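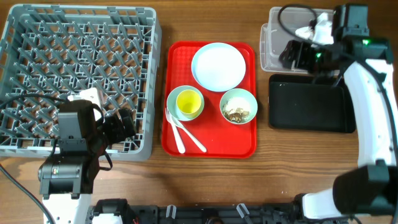

Scraping before racking is a superstition, according to the pencil note under my last entry. The rack goes into a machine with a drain, the note continues, and a grain of rice was born to go down a drain. It also asks whether we have ever tried racking first and scraping never, and whether the tray needs to exist at all.

December 28, 2019

Taking those in the order they annoyed me.

Yes, we tried it. It was in March, before the gray rack came, and the page is in the other notebook, the one with the coffee ring that goes through to the back cover. We racked everything as it came off the tables and ran it. The grain of rice did not go down the drain. It went into the underside of a cup and got baked on there, and the next person to drink out of the cup found it with a thumb. So scraping stays first. Whoever owns the pencil can come and do the thumb test.

The tray has to exist since Cosham already has trays. Almost 2000 of them, in a store room I have seen only through the door. Nobody over there is going to let us design the tray out of the job. Today's red one is ours, but it behaves like theirs: rounded corners, a lip all the way around, and a way of letting everything slide down to one end when you carry it with confidence.

What I wanted from today was an order for clearing one tray that a tired person could follow at the end of a lunch shift without reading anything. The load was one person's lunch: plate, bowl, cup on its saucer, fork, spoon. The bowl had leftovers in it, some brown bits and what was either rice or crumbs by the time I got to look at it closely. The plate was clean. I know that real plates come back dirty. One problem at a time.

Order A, as written on the Zoremura sheet: scraps, trash, flatware, cup, saucer, bowl, plate. It reads very nicely. The trouble starts at flatware. The spoon handle was under the saucer, where spoons go when people have finished eating and want to look tidy, so flatware before cup means pulling a spoon from under a saucer with a cup standing on it. You can do this. You can also do the tablecloth trick, and I would not put that on a laminated card either.

Order B: scraps, trash, cup, saucer, flatware, bowl, plate. Much calmer. You take the weight off the spoon and then the spoon is simply a spoon. The objection is that the cup goes in the rack early and sits in the spot your sleeve wants when you come back with the plate. I knocked it over on my first run and said something that will not be entered here.

Order C, which I made up on the spot: plate first, straight to the back of the rack, then B. The plate is the big thing and takes up the top of the tray, and once it has gone there is suddenly a lot of red plastic to put your hand on. I like C a great deal. C has the flaw that you are carrying a plate past a bowl of scraps that you have not dealt with yet, and on the second run my cuff went in the bowl. Then again, the pencil would say a cuff is only cloth.

Notes on the rack itself, before I forget them. The pegs are for plates and have opinions about everything else. A plate goes between two rows and stands up like it was told to. A saucer goes between the same rows and leans on its neighbor. The cup is happiest upside down over a peg, though you have to aim. Flatware does not belong in this rack at all. The fork goes through the floor as far as its shoulders and stays there looking at you. We need the little basket, the Wuisan one, which is on the list and has been on the list since the list was started.

These forks and spoons are white, and so are half the other things we put on a table. I would ask for a color next time. Any color. A white spoon lying on a pale saucer is something you find by ear, when it hits the floor. 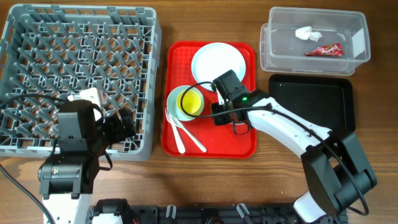 Trash deserves its own step, and I have changed my mind about where it goes. The Zoremura sheet puts it after scraps, on the theory that you have your hand over there already. This only works if scraps and trash go to the same place, and Cosham keeps them apart, food in one container and everything else in another. So there are two trips whatever we do, and the second may as well be when your hands are free. I also argued last month for a container with a lid you can't see through, on grounds of dignity. I take it back. With the clear bin you can tell from across the table that it has a crumpled tissue and a red snack wrapper in it, and that there is no bowl, which is the thing I actually worry about. People throw away bowls. They don't mean to. They tip the bowl to get the scraps out and the bowl goes after the scraps in a spirit of solidarity, and if the bin is opaque you find out at inventory.

(The wrapper, for scoring purposes, counts as a paper napkin. Same rule as before: if it crumples, it's trash. Cloth napkins also crumple. I am leaving that for someone with more patience.)

The low black tray is for scraps, or was meant to be. I had it to the right of the red one, which suits me because I scrape with my right hand. Somebody left-handed should have a go before we tape down any outlines. It is shallow. For one lunch it is fine, and for a whole shift you would be making a small gravy lake with a raised edge. The deeper pan from Birkberg would do it. The deeper pan from Birkberg is also 900 miles away with its matching lid, so for now it's the shallow one and a short shift.

Which hand does what turned out to matter more than the order, and I hadn't planned to look at that. If the rack is on the left and the bin is on the right, dishes go left and garbage goes right, and after a few runs you stop thinking about it. I then swapped them to see, and put a spoon in the trash on the first try. Swapped them back. I propose we fix the layout and let people have whichever order they like, within reason, reason being defined as no cuff in the bowl.

Questions still open:

Does the bowl get scraped on the tray or over the scrap tray? On the tray you drop crumbs on the red plastic and then have to wipe it, and the wipe is not on anybody's list. Over the scrap tray you have to carry a full bowl across. I did it both ways and was equally messy, so this may be about me.

Where does the empty tray go? Every sheet we have ends with the last dish in the rack, as if the tray then dissolves. Ours went on top of the filing cabinet. Cosham has a stacking cart, I think, or had one.

Does anyone rinse? I say no, the pencil presumably says no, and the sheet has a line for it with nothing written next to it.

Cup on saucer or cup in bowl? When people stack their own things to be helpful they put the cup in whatever is nearest, and it can end up in the bowl with the leftovers still under it. B survives that. A does not. I haven't tried C, but I know which way my cuff would go.

To do: chase the Wuisan basket. Ask for flatware in a color. Write B up on one side of one card, in letters large enough to read with steam on your glasses, and keep C off it until I have run it in short sleeves. Wash the bowl, which has been sitting by the sink since lunch and is making my point about baked-on rice rather well.

Also, whoever writes in pencil, please use the right-hand page. The left is for drawings.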